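Thirty good ones a day

17 April 2023
Posted by the author of the Fedden notes

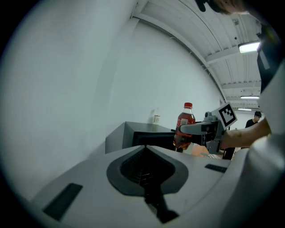 View from one gripper, with the other one on the cola bottle.

Last updated: 17 April 2023 was the first version; I have since fixed two typos and the paragraph on batches.

I said in the last post that I would write something about how the examples get made, so this is that post. The project is called Fedden. The goal is a model that can pick up ordinary things from a shelf or a table and put them where they are supposed to go. The model learns from recordings of people doing the job with hand-held grippers. We do it over and over, and each time through is one example.

The gripper has a wide-angle camera on it. The camera sees a big circle with the body of the tool along the bottom and whatever you are reaching for in the middle. It also sees plenty of ceiling. The black-and-white square on a gripper is a marker, and it gives the software something easy to find when one tool comes into view of the other.

I have been at this since October, and most of what I have learned is about going slower. My first week at the Trovdale site I tried to get through as many as I could. I recorded 100 in one day and was pleased with myself until we went through them. A lot of them were useless. I had been snapping the fingers shut and jerking the arm up, and the tracking lost its place partway through. We kept 30. After that I stopped looking at the count until the end of the day.

Bottles are a good thing to start with because everyone knows how to pick one up. The trouble is that everyone also has habits. I grab near the neck. Another person on the team always goes in low. If one person records everything, the model picks up that person's habits, so we trade off between batches. We also move the bottle between takes. You think you are moving it a lot, and then you play the recordings back and it has been in the same hand-sized patch all morning.

Soda is harder than I expected. A full bottle is heavy near the bottom and wants to swing if you hold it too high. A half-empty one sloshes, and you find yourself waiting for it to settle before you set it down. I asked whether we should leave the waiting in. The answer was yes — if a person needs to wait, the model should see a person waiting. I still trim the long pauses at the start, where I am only getting my feet in place.

The two-handed examples take the most patience. Each tool has its own camera and its own recording, and the two have to line up in time. If one starts late or drops out, the pair goes in the bin even if the other half is perfect. We now do a start check before every batch: both tools on, both clocks read, both lenses wiped. The lens wiping was added after I lost a whole afternoon to a thumbprint.

A batch is one object, one setup and one person. When the batch is finished we write down what was used and then change something. It can be the height of the surface, the side you come in from, or the things standing nearby. The nearby things matter more than I thought. An early version of the model did fine with a bottle alone and got confused as soon as there was a second bottle behind it.

The plan is 600 for the bottle task. We have 500 that passed review, and I expect the last stretch to go slowly because we are filling in gaps now. Most of what is missing is left-side approaches and bottles close to a wall, where there is no room to come around. I don't enjoy the wall ones. You have to tip your wrist in a way that gets sore by lunch, and I have started keeping those batches short.

Failed grasps are a separate pile. For a while we deleted them. Now we keep the ones where the person slips, notices and tries again, and we tag them so they can be left out of a training run if needed. I don't know yet if they help. The first comparison didn't show much either way, but it was a small one and I would not put weight on it.

Next is the Clarberg room, which has different lighting and lower tables. The Kwak shelf setup goes there too once the brackets come in. I want to repeat part of the bottle task in that room before we start on cups, using the same batch sheet, and see how much of what we have carries over.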